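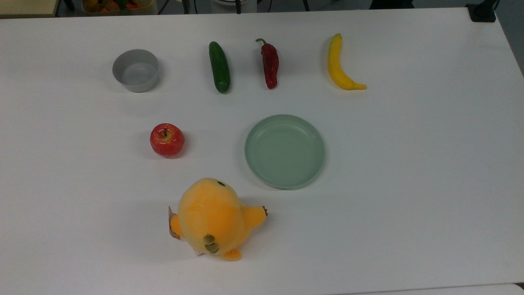
Naltden play food and tableware set

Play food for sorting, serving and pretend cooking, sold with a plate, a bowl and a soft toy to feed. The set is meant for nurseries, playgroups and homes, and suits children from 2 years with an adult close by.

What is in the set

Cucumber, dark green
Chilli pepper, red, with a green stem
Banana, yellow
Apple, red with yellowish patches
Plate, pale green, raised rim
Bowl, grey, straight sides
Plush toy, yellow-orange

The colours are strong and easy to tell apart, so the pieces can be used for naming games as well as for shop and kitchen play. The plate is shallow and has a flat middle. The bowl is small and will take the apple, but the cucumber and banana are better served on the plate. All of the pieces can be laid out on an ordinary nursery table with room left over for children to work.

Ways to use it

Ask the child to give the toy something red, then something green. Older children can take orders and fill the plate from memory. For a quieter game, lay the food out in a row, take one piece away while the child looks elsewhere and ask what has gone. Angelovski, who make the storage tubs we sell, also print a set of picture cards that goes with this food (order separately, 30 cards to a box). 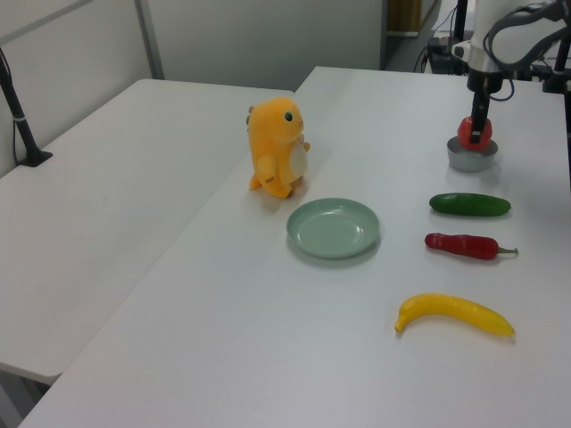

Doina Mladenović wrote to say that her group plays it the other way round: the toy is the shopkeeper and the children have to ask it politely for the banana. She would like a second plate in the set, as two children serving from one plate ends in a tug of war. Extra plates can be ordered singly in the same pale green.

Cleaning

Wipe the food, plate and bowl with a damp cloth and a little washing-up liquid. Dry before putting away. Do not put any of the hard pieces in the dishwasher. The plush toy can be washed by hand in cool water and takes about 8 hours to dry in a warm room. Do not tumble dry or iron.

Ordering

Single sets are sent out within 4 working days. Nurseries ordering several sets should write to Essam Ghoneim at the Plestulau warehouse, who can quote for delivery to more than one address. Spare food pieces are sold one at a time. The spare bowl is out of stock until September.

Returns are accepted if the set is complete and the plush toy still has its label on.

Page last changed 5/21/19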